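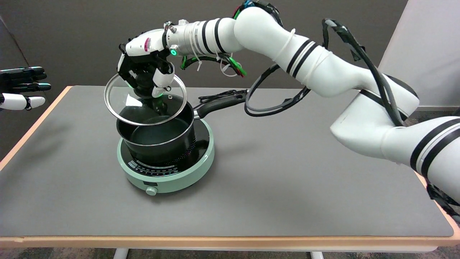 Zdenka Horvatic

Tips for a kitchen where a robot arm does part of the cooking

I have cooked for staff canteens a long time, and since December I work in the small kitchen of Panico, where the arms took over a part of the stove work. Lids on, lids off, stirring, holding a sauce warm. Colleagues from other kitchens write to me and ask what changes for the people. Many small things change, so I collected them on this page.

Choose the lid before you choose the pot. We had a drawer full of lids with flat handles, nice looking, and we gave almost all of them away. A hand with mechanical fingers needs something to close on, and a round knob in the middle is the best I know. Glass is good also for the person, who can look at the sauce without asking for the lid to be lifted. Check the screw of the knob every Monday. A knob which turns even a little will be noticed by you and ignored by the arm.

Mark the place of the cooktop. Use thin tape at the back of the base, where the cloth does not rub it away. When you wipe the table, put the cooktop back to the tape before you do anything else. In our first weeks we lost more time from a cooktop that had moved by a finger's width than from any real fault.

Keep one job per table. It is tempting to put your cutting board in the free corner. Do not do this. We cut and weigh on the other side of the room and bring everything over in bowls, and the bowls go back the same way.

Say it aloud before you reach in. We are six in the kitchen, and all of us say "hand in" and "hand out", also when we are alone on the shift. It felt silly for some days. Reaching in is permitted only when the arm is stopped, and the words help you to remember to stop it.

Write the recipes again. "Simmer until it looks right" was enough for me for years. Now each recipe card has the setting, the minutes, when the lid goes on, when it comes off, and who tastes. We have rewritten 101 cards and I am still not finished. The young cooks like them very much. The older cooks complained, me too, and then I saw that I could take a free day without three telephone calls about the lentils.

Do not give away the tasting. The arm does not know if there is too much salt. At our place a person tastes at the start, in the middle and before serving, and signs the card.

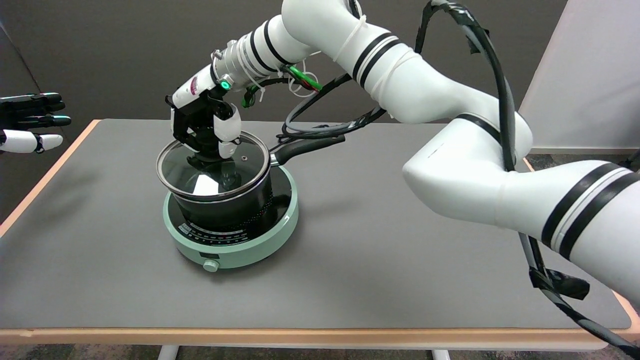
Cables are the part of the work that the cook has to learn, even if the technician says they are his business. Before each shift I look along them from the shoulder to the hand, and I look for loose tape, grease and anything that hangs lower than yesterday. Then I look at the pan handle. A long handle that points toward the arm, like on this black saucepan, has the thin cables passing over it, so it is the first place where something can catch. If you can buy a pot with two short handles, buy it. If you keep the long one, decide on one direction for the handle, write it on the card and do not change it from one shift to another.

Clean the hand as you clean a good knife, immediately and without soaking. A damp cloth, a drop of mild soap, then a dry cloth. Go between the fingers. No spray, because it gets in at the joints.

Plan what to do with the time. This was for me the most difficult point. The arms save us 17 hours in a week, and the office asked very quickly where these hours are. We answered with a list: fresh bread on two days, and a proper lunch break sitting down. No position was cut, but I would advise you to have such a list ready before the machine arrives, and to ask for the agreement in writing.

Keep one ordinary stove. Ours stands near the door, and each cook must make one full dish on it every week, so the hands do not forget.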